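Buying the second pair of arms: a talk with Leopoldo Mendoza

Leopoldo Mendoza had the kettle on before I had got my coat off, and he had his spreadsheet open before the kettle boiled. He looks after equipment buying at Adov, a small training firm that teaches maintenance crews how to work safely on machinery, and for most of this year his head has been full of robot arms.

"I came to it from vans," he told me. "Vans and pallet trucks. You know what a van costs to run, more or less, and if you don't then the man at the garage will tell you. With the arms I had to go and find out everything for myself, and I rather enjoyed that, if I'm truthful."

The plan is called Gbeho, and it asks for two-armed benches that can practise the small, fiddly hand work found in any plant room. Leopoldo's first budget had a line for the arms and a line for the computer, and very little else. He laughs about it now. 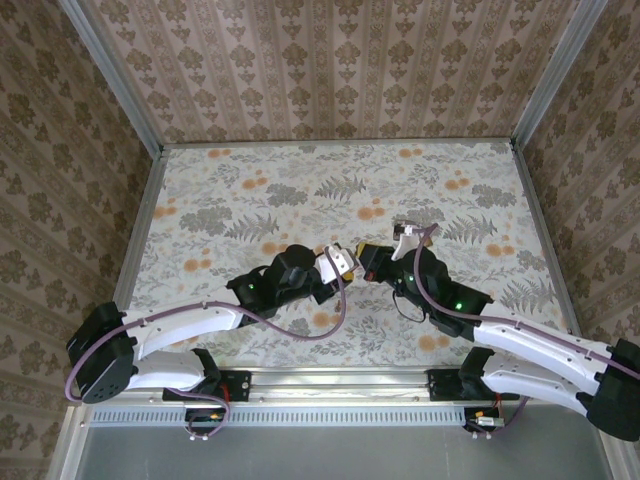

What the first budget left out

"Cable," he said at once. "Cable, brackets, the rail along the front, the walls, the cloth. I had put 300 pounds down for all of that together and called it sundries. Well, you can imagine. My colleague Gumaro Ledesma wrote 'more than 500' beside it in pencil, very politely, and he was right, and he has been kind enough not to mention it since."

Gumaro joined us for the second cup. He runs the benches day to day and keeps the spares drawer, and he would like the spares drawer to be bigger. His view is that a buyer should price fingertips and cables the way an office prices paper, as something that simply goes, and he has asked for 20 sets of fingertips in next year's order. Leopoldo has pencilled in rather fewer. They were still discussing it, quite cheerfully, when I went to look at the bench.

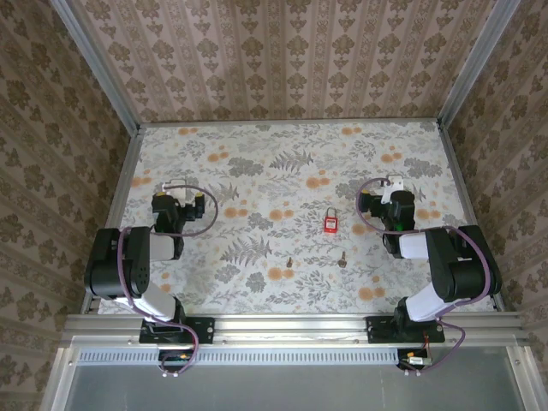
Leopoldo's real interest is in working out what a job will need before anybody signs for it. He starts with the task and writes down every object that has to be handled, then asks the supplier about the smallest of them. A red padlock will sit in almost any gripper, he says, but little brass keys like the two lying on the cloth are another matter, and it was keys that made him turn down the cheaper quote from Skendon in November. "Their grippers were lovely and strong. I asked about picking up a key from a flat surface and there was a long pause on the telephone. I do like a supplier who pauses, mind you. It means they're thinking about it."

The order went to Stestunen in the end, with a lead time he thought fair and a spare motor for each arm written into the price. He advises anyone in his position to ask for the spares at the same time as the quote, while the supplier is still keen to please, and to get the delivery charge in writing.

He is also firm about cameras. The early plan had only the fixed one, and Gumaro argued for small ones at the wrists as well, on the grounds that key work is close work and you want to see the keyhole. 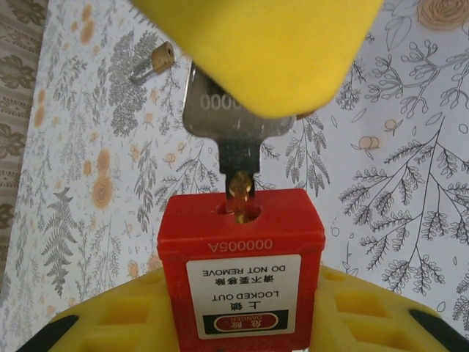 That added a fair bit to the total, and Leopoldo took a week over it before he agreed. He moved the money across from furniture — the new chairs can wait until spring, he says, and the old ones are perfectly good if you choose the right one. The wrist cameras have a line of their own in the sheet now, with mounts and leads included.

I asked what he would put aside for the years after. He allows for upkeep over 5 years and goes through the figures with Gumaro every quarter, usually over biscuits. "It's only housekeeping," he said, pouring again. "You write down what broke and what you paid for it, and next time you've got something to go on."

The next order is due in the spring, and the fingertips are still under discussion.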